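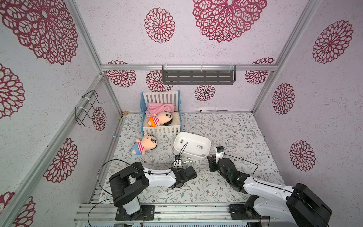 4. Evaluation of the Truvevo bench kit

4.1 Kit as supplied

The Truvevo bench kit is sold by McPhee as a complete two-arm station for small handling tasks. The order placed for this study covered two arms with parallel grippers, mounting plates, a set of slotted aluminium rails, the control unit, and a set of printed wall and floor linings. The linings are listed separately in the price sheet and may be left out. They were included in our order because the effect of a busy background on grasping was one of the questions put to the kit.

Assembly was carried out at the Wastatbridge laboratory by two members of staff who had not handled the product before. The printed guide covers the frame and the arms in good detail and the linings hardly at all. The order of work given in the guide places the arms on the front rail before the wall panels are fitted. We found this awkward, as the panels then have to be passed over the shoulders of both arms, and on the second build the panels were fitted first. No other change to the supplier's procedure was made.

The frame held its squareness over the whole period of use. The bolts at the arm mounting plates were checked at the start of each session and needed tightening on 5 occasions, all of them within the first month. The guide gives no torque value for these bolts. McPhee supplied one by email when asked, and it should be printed in the next issue of the guide.

4.2 Layout of the work area

Figure 3 shows the layout used for the small parts task. Both arms are mounted at the near side of the enclosure and reach inwards to a shallow white tray. The remaining floor area holds objects which play no part in the task, including a toy crib and two plush dolls. A shelf basket is tied to the back rail and a wire hook rack to the rail at the left. These items were placed by the operator and left in position for the length of a session.

Figure 3. Small parts task in the lined enclosure, with both grippers at the tray. Small metal parts lie in the tray and further fittings on the mat below it. The back and side walls carry the large flower lining and the floor carries the vine pattern.

The two linings differ in scale and in contrast. The wall lining has large crimson and maroon medallions of several sizes on a speckled white ground. The floor lining is much paler, with thin stems and small leaves on light grey. For the task described here the floor lining is the more relevant of the two, as it forms the ground against which any part outside the tray has to be found. Small silver fittings on pale grey are a hard case for the supplied detector, and the result is discussed in Section 4.4.

Two remarks on cable routing apply to any buyer. The kit is supplied with cables long enough for either arm to be mounted on either side, and the slack is considerable. In the layout of Figure 3 the cable from the left shoulder runs in a wide arc over the mat. Clips for holding the slack are sold as an extra. We worked without them in order to test the kit in its standard form, and would order them for regular use.

4.3 Procedure

Each trial consisted of moving one named part from a stated starting place to a stated end place. The starting place was either inside the tray or on the mat beside it. The arm to be used was chosen by the supplied planner and was not fixed in advance. A trial was scored as complete when the part was at rest in the end place with the gripper open and clear of it. Trials in which the part was dropped and picked up again without operator help were also scored as complete, but were marked separately in the log.

Sessions were limited to 30 minutes, after which the arms were returned to their rest position and the reference points checked. Lighting was left at the normal level for the room. No cover was placed over the top of the enclosure, although the supplier offers one.

In all, 187 trials were run. Of these, 76 began with the part on the mat and the rest began with the part in the tray. The split is uneven because a number of mat trials had to be withdrawn when the log showed that the wrong part had been named in the command. Withdrawn trials are not included in the total.

4.4 Results

Tray starts gave little trouble. The plain white surface provides an even ground, and the raised edge stopped parts from being pushed away when a gripper closed off centre. Most failures of this type took place close to the end walls of the tray, where the planner chose an approach angle that brought a finger into contact with the rim. Lowering the approach speed did not help. Limiting the permitted angles in the settings file did, at the cost of a slower cycle.

Mat starts were less reliable. The main fault was in detection. Where several fittings lay close together the detector often returned a single outline for the group, and the gripper was then sent to the middle of that outline. A second and less frequent fault was a false detection on the printed pattern itself, usually on one of the small brown blossoms. The wall lining produced no false detections during the trials. This was unexpected in view of its strong contrast, and may be due to the size of the medallions, which are far larger than any part the detector was set to look for.

Repeated mat trials with the floor lining turned over to its plain side removed the false detections but left the grouping fault unchanged. The grouping fault should therefore be treated as a limit of the detector in its supplied form.

Contact between the two arms was recorded once, at low speed and without damage. The planner divides the work area along a fixed line, and the contact took place when the end position was set very near to that line. The width of the shared zone can be altered in the settings, but the guide does not state its default value.

4.5 Support and running costs

Support was requested from the supplier's Flaltivville office for the missing torque value, for the meaning of an error code, and for a replacement gripper finger. Replies were clear and came within the time stated in the service terms. The replacement finger was sent without charge and fitted with the tool included in the kit.

The only consumable in regular use was the finger padding, which wore faster on the arm that handled the greater share of mat starts. Padding is sold in pairs and takes a few minutes to change, after which the gripper has to be zeroed again. The calibration routine for this step is reached through the maintenance menu and needs the control unit to be restarted.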